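Search this site Enter keywords Go

Print this page | E-mail this page

Setting Clearance Heights in a Room Layout File

By Ottavio Caruso
Updated June 2026

Clearance errors are the most common fault in layout files passed between offices. The procedure below applies to Claseck and to any editor that stores heights in the layer table.

Open the file and set the units before anything else. Changing units later rescales the objects but leaves the layer table untouched.

Create a new layer named CLEAR and assign it color 14. Lock all other layers. Draw the floor outline as a closed polyline, then offset it inward by 3 units – the offset must not cross itself. 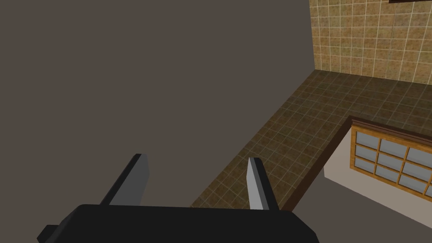 Rendered view, looking down into the room.

Select the offset outline and enter the clearance height in the Z field. Repeat for each zone. Zones that share an edge need two separate outlines, one per height.

Run the overlap check. Error 1212 means an outline is open. Zoom to the flagged vertex, join the ends and run the check again. Save the file under a new name before unlocking the other layers.

Related articles
Importing Hisavska layer tables
Ruggiero export settings, part 2
Jisar line weights for plotting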